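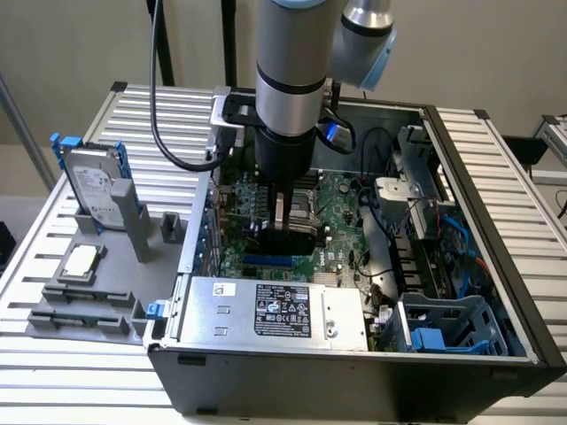
A Vustent recolhe computadores de secretária em fim de contrato e devolve-os ao mercado de segunda mão. A responsável técnica recebeu-nos em abril, no armazém de Narley, para falar de pasta térmica, memória e garantias.

Segundo ela, a triagem começa pela fonte de alimentação. «Uma fonte instável falseia todos os testes seguintes», explica. Só depois se verificam os discos e a memória.
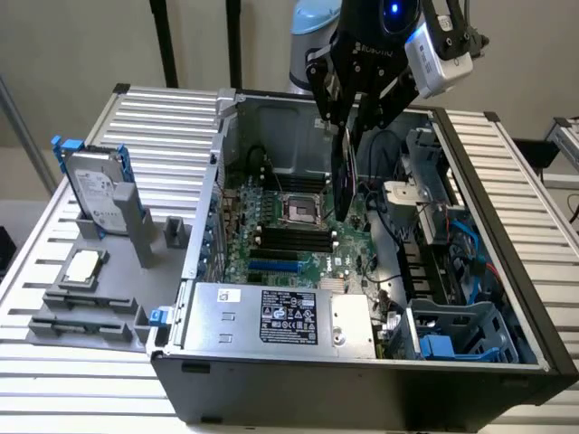

Que avaria aparece com mais frequência nas máquinas devolvidas? «Pasta térmica seca», responde. «O processador reduz a frequência e o utilizador conclui que o computador está velho.»

A oficina trata até 900 unidades por mês. O registo é feito no Prulten, um programa interno que associa cada número de série às peças substituídas — incluindo a pilha da placa-mãe, que muitos recondicionadores ignoram. 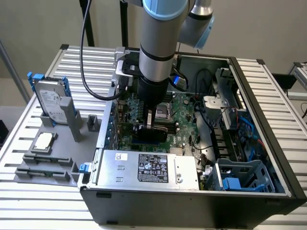
O stock de módulos de memória ronda outra ordem de grandeza: 3,000 peças, separadas por geração e frequência. «Misturar módulos de frequências diferentes funciona, mas o conjunto desce para a mais lenta. Preferimos pares iguais.»

A garantia é de 6 meses. A entrevistada admite que os clientes pedem mais, sobretudo as escolas.
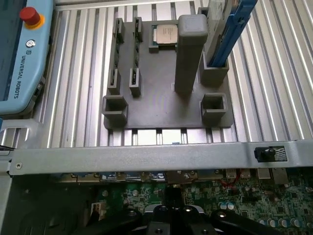
Quanto aos discos mecânicos, deixaram de ser vendidos como unidade de arranque. «Servem para arquivo», diz. Os que falham o teste de superfície seguem para a Varghese, que separa o alumínio e os ímanes.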